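Why Do Some Cups Fit Inside Each Other?

Last updated: May

My niece asked me a cracker of a question while we were drying the dishes. "Why do the plastic cups go in a tower but the mugs don't?" I said "because they just don't", and she gave me such a look that I had to go away and work it out properly. So let's do it together!

Grab a plastic party cup and look at it from the side. See how it's skinny at the bottom and wider at the top? Grown-ups call that a taper. When a cup has a taper, the skinny bottom of one cup can slide down into the wide top of the next one. They keep sliding until the sides touch, and then they stop. That's called nesting, a bit like bowls in a cupboard.

Now look at the top of your stack. You'll see two rims, one sitting a little bit above the other. If you had 19 cups in the stack you'd see 19 rims, all lined up like the rings on a caterpillar. I once made a tower of 26 at my friend Kausar's birthday and it leaned over so far that everybody stopped eating cake to watch it fall. (It fell into the dip.)

So what about mugs? Most mugs go straight up and down, like a tin of soup. The bottom is as wide as the top, or very nearly, and the walls are thick. Try to put one inside another mug the same size and it just sits on the rim and wobbles. Please don't try this with Mum's favourite one. And then there's the handle! Even if a mug was a lovely nesting shape, that big ear sticking out of the side would bump into the rim of the mug underneath.

Why bother with a handle at all, then? Think about what goes in a mug. Hot chocolate! Tea! Soup, if you've got a cold! The hot drink warms up the walls of the mug, and the walls warm up your fingers, sometimes much too much. The handle stands away from the drink, with air in the gap, so it stays cooler. Thin plastic party cups are usually for cold drinks like cordial, so they can get away without one.

Samina Naqvi, who taught me pottery at the Tundale hall, makes her handles last. She rolls the clay into a long snake, bends it into a curve and sticks it on with runny clay called slip. She reckons she's made more than 100 mugs and 11 of them have lost their handles in the kiln, which I think is a pretty good score.

Have a go at sorting these. Which ones would nest, and which ones have an ear in the way? 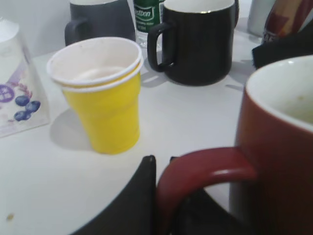

Two yellow cups, nested, and three mugs with their handles poking out in the first one, and a reddish-brown mug up the back in the second.

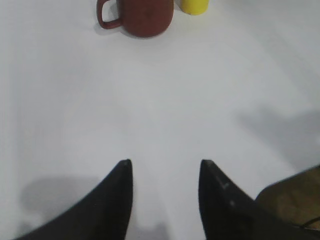 Now try it in your own kitchen. Ask a grown-up before you get anything breakable down, and put a tea towel on the bench so nothing slides. Start with the plastic things: cups, yoghurt tubs, buckets from the sandpit. Look at each one from the side and guess first. Will it nest? Then test it and see if you were right.

Flowerpots are a good one, and so are ice cream cones. My niece found that two of her cones nested so well she couldn't get them apart, so she ate both.

If your cups get stuck together, don't yank them. Give them a gentle twist while you pull, and that lets some air sneak in between. They should come apart with a little pop.

Related
Why is a bucket wider at the top?
How does a lid stay on?
What is a kiln?
Make your own clay snake pot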